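Gravlow Outlet
April 18, 2018

1/ The Gravlow spring clearance on children's and household basics is now open to all account holders. The details customers ask for most often are set out in this thread. Please read to the end before placing an order.

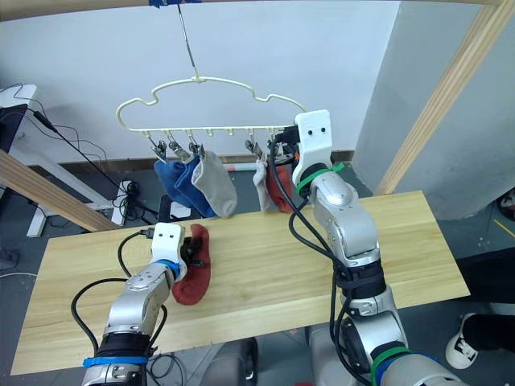
Socks in blue, light grey, off-white and rust red, on a clip hanger.

2/ A total of 177 items have been reduced. The list covers socks, underwear, pajamas, bath towels, crib sheets and a small number of winter coats left from last season. Reduced items carry a green price on the product page.

3/ Markdowns differ by item. The lowest prices are on pajamas in sizes 2T to 5T and on towels sold in sets. Coats have been reduced once already and will not be reduced again.

4/ Customers who hold a Favside rewards card may use it with sale prices. Points are credited when the order ships – not when it is placed – and will show on the next monthly statement.

5/ One coupon code may be entered per order. Codes printed in the winter catalog have expired and will be refused at checkout. The code sent by email to newsletter members remains valid on full-price items only.

6/ Standard shipping is free on orders of $100 or more after discounts. Gift cards and gift wrap do not count toward this amount. Orders below it ship at the usual flat rate, shown in the cart before payment.

7/ Orders may also be picked up at the Hilham store. Please wait for the email stating that the order is ready, and bring a photo ID. Orders are held at the desk for three business days and then returned to stock with a full refund.

8/ The Batista line of baby bedding is not part of the clearance. Its prices are set by the maker. A separate Batista offer is planned for July, and the terms will be posted on this account when they are final.

9/ Nearly 630 customers asked to be told when toddler sleepwear was back in stock. Those messages went out this morning. Stock cannot be reserved, and an item in the cart is not held until payment is complete.

10/ Returns: unworn clothing with tags may be returned by mail or at the store under the regular policy. Underwear and opened sock packs are final sale. Towels and sheets must be unwashed and in the original packaging.

11/ Price adjustments will be made on request for the same item, size and color bought within the past 14 days. Please write to customer service with the order number. Adjustments cannot be made through replies or direct messages.

12/ Correction to post 7: the Hilham pickup desk closes one hour before the store does. Customers arriving in the last hour will be asked to come back the next day.

13/ Several customers have asked about size exchanges. A sale item may be exchanged for another size at the sale price while stock lasts. If the size is gone, a refund will be issued to the original form of payment.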